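Home & Kitchen > Cleaning & Organizing > Small Kitchens

Tags: trash can, tablecloth, counter space, kitchen layout

**Cloth keeps ending up in the kitchen trash – where would you put the bin?**

Wondimu Negash

Hello everyone, and thank you in advance for reading, because I tend to go on a bit. We moved into the apartment on Lemma Street in December and I have been very happy with the kitchen in most ways. It gets the morning sun, the sink is a good size, and the rent is 958 a month with heat included, so I am not going to complain about the cabinets.

My trouble is with the trash. We have a small teal wastebasket, the open kind with no lid, and it lives on the floor near the table. We also have a big turquoise cloth on the table that my aunt sent us from Zarotska as a housewarming present, and a fringed one in mint green and lavender that came in the same parcel. I love them both. But whenever somebody pulls out a chair or shakes off crumbs, a corner of cloth goes down by the bin, and then I am rinsing coffee grounds out of fringe at ten at night.

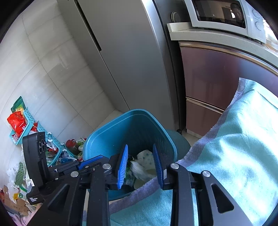
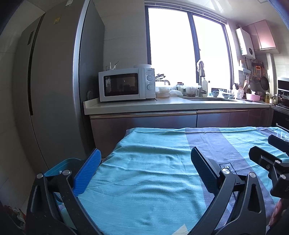
I have thought about moving the bin under the sink, but that cabinet is where we keep the big pots and the rice, and there is a pipe that comes down right in the middle of it. I have thought about a tall can with a pedal too. The one I liked in the shop was a Dronimetti and it was very handsome, but my wife said it would be like having another person in the room, and she has a point – when the refrigerator door is open you already have to turn sideways to get past.

Then there is the counter. The microwave takes the left end by the refrigerator, then comes the kettle, then the clear food containers, and by the time you get past the sink to the bowls and the cooking oil there is hardly a place to set down a cutting board. So most of the chopping happens at the table, which is why the bin ended up over there in the first place. If I move it away, everybody will be walking across the floor with onion skins in their hands. I know my family.

So, two things really. Where would you put the bin? And is there a decent way to keep a tablecloth from sliding without clamping it down like a picnic? The table has a slick top and I would like to keep using the cloth. I don't mind spending a little, but I would sooner not drill into anything.

Rigoberto Magaña

Hi Wondimu, and congratulations on the new place! I had nearly the same setup for years in a long skinny kitchen, so I have feelings about this.

First, I would stop thinking of it as one bin. Keep a bowl on the table while you chop, any bowl, one of the ones sitting out by your sink would do fine. All the peelings go in the bowl, and when you're finished you carry it over and empty it once. We started doing that when my mother-in-law was staying with us (she peels potatoes at a frightening speed) and we never went back. After that the real bin can live wherever it's least in the way. In your kitchen I'd try it against the wall on the far side of the refrigerator, if the doorway leaves you enough room, and as long as it doesn't block the door from swinging. Try it for a week before you buy anything.

For the sliding, get the thin rubbery mesh they sell on a roll for lining drawers. Cut it a few inches smaller than the tabletop all the way around and lay it under the cloth. It grips on a slick top and you won't see it. I'd also fold the long side under so there's less hanging down where people sit. With a cloth you're fond of, please don't cut and hem it – a year from now you'll have a bigger table and be sorry.

As for the fringed one, I would take it out of the kitchen altogether. Fringe and garbage are never going to be friends. It would look lovely over the back of a sofa.

If coffee does get on it again, rinse it in cold water right away from the back side, then rub in a bit of plain dish soap and let it sit for half an hour before you wash it. Test a corner first in case the lavender runs.

urkovier_303

get a bin with a lid

Wondimu Negash

Thank you both! Rigoberto, the bowl is such a simple thing and I am a little embarrassed I didn't come up with it. I measured by the doorway tonight and the wastebasket does fit there, though I have to see what happens when the children come running through. I'll pick up the drawer mesh when I go for groceries. My wife has already claimed the fringed cloth for the bedroom, so that part is settled.

Urkovier, I did look at lids, but the small ones all seem to have the swinging kind and ours always got sticky in the old apartment. If you know one that wipes clean easily, please tell me which.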